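Drolusix fold-down table, wall mount version. Had it since October, kitchen of a very small apartment. Writing this fast before my shift so forgive the mess.

Short version: good table, bad hardware, awful instructions. Would buy again but would buy my own screws first.

## What I wanted

Something to eat at that goes away when I need to open the oven. The kitchen is basically a hallway. Had a round bistro table before and banged my hip on it daily for two years. Looked at three fold-downs — the Tiven, the Noiphan, and this one. The Tiven was cheaper but only has one bracket in the middle and the one in the store wobbled when I put my bag on it. Noiphan was prettier and out of stock forever. So Drolusix.

Ordered from Braralham, came in 4 days. Box had a crushed corner, table was fine.

## Putting it up

Budget an afternoon. The booklet says forty minutes. No. The drawings show the left bracket and the right bracket as the same part and they are not the same part, there's a tiny L stamped on one, on the inside face, where you will not see it once it's up. Guess how I know.

Screws in the bag are soft. Two stripped before they were halfway in and I was using a hand driver, not leaning on it or anything. Went to the hardware store and got proper ones, same diameter, slightly longer. Wall plugs in the bag are only good for solid masonry. If you have drywall you need to hit studs, and the bracket holes are spaced so that you can hit one stud per bracket if you're lucky. My neighbor Thongchai Siriwan lent me his stud finder and a level and then ended up holding the whole thing up while I marked holes, so really a two person job. Box says one.

Mark the height sitting in the chair you'll actually use. I went by the booklet height and it's a hair too tall for me. Livable. My sister is taller and says it's perfect.

## Folding

Nice. Really nice. You lift, pull a small catch on each side, and it comes down slow. The catch on the right was stiff for the first week and then loosened up. Folded it sticks out about as far as a thick book, so you can still get past with groceries.

One complaint, you have to clear EVERYTHING off before it goes down. Obvious I know. But it means I fold it less than I thought I would. Most weeks it's up from dinner until the next night.

## The surface

Stains. There, I said it. Coffee left a ring in under an hour and it never fully came out. Turmeric forget about it. The care leaflet says damp cloth only, no sprays, and it means it, I tried a kitchen spray on the underside corner first and it went dull. So I keep it covered now. Green check cloth, wipes down okay, and with nothing hung on the wall behind it the corner still feels pretty calm. Was going to put a shelf up there, haven't, might not.

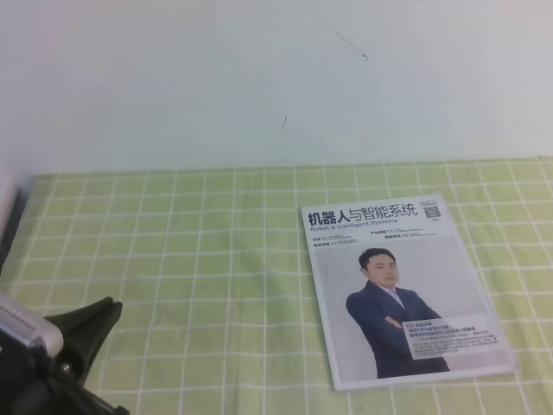 ### CLEANING & UPKEEP

Wall behind the table matters more than you'd think. If you eat against a wall you'll get it dirty, so use a paint that can take wiping. Mine is flat builder's off-white and it shows every mark. I'd go with an eggshell if I were doing it over, and paint before mounting, not after.

Hinges want a drop of oil now and then. Mine started to squeak around month three and one drop fixed it. Tighten the bracket screws after the first couple weeks, mine had backed out maybe a quarter turn. Haven't moved since.

Crumbs get into the hinge gap. Old toothbrush. Or just fold it and smack the top, most of it falls out.

### WEIGHT

Listed max is 54 pounds. I've had a stand mixer, a full dutch oven and two elbows on it and it didn't complain. Would not let a kid sit on it. Would not lean on the front edge to stand up either, did that once and heard a creak I didn't like.

Rolling out dough is okay if you stay toward the back near the brackets. At the front there's some bounce. Chopping same deal. Typing on a laptop is fine anywhere.

### SIZE

Two people comfortably if you both like each other. Three if one of them is on a stool at the end and nobody has a big plate. I've done a four person dinner on it once, wth serving dishes on the stove, and it worked but we were passing everything over everyones heads.

### CUSTOMER SERVICE

Emailed about the stripped screws. Got a reply the next morning, polite, they sent a new bag. Same soft screws. So, nice people, same screws. They did say the booklet is being redone. Didn't say when.

### GOOD

- folds slow, doesn't slam
- slim when it's down
- catches feel solid
- no wobble side to side once it's in studs

### NOT GOOD

- screws, see above
- L and R brackets look identical in the booklet
- top stains if you look at it wrong
- bit of bounce at the front edge

Would I get the bigger size? Thought about it. The wide one needs a third bracket and my wall has a pipe right where that would go so no. Measure for pipes and outlets before you order, returns are on you for shipping and the box is heavy.

Four stars. Would be five with decent screws in the bag. If anybody has found a replacement top that fits these brackets post it below, I'd pay for a laminate one.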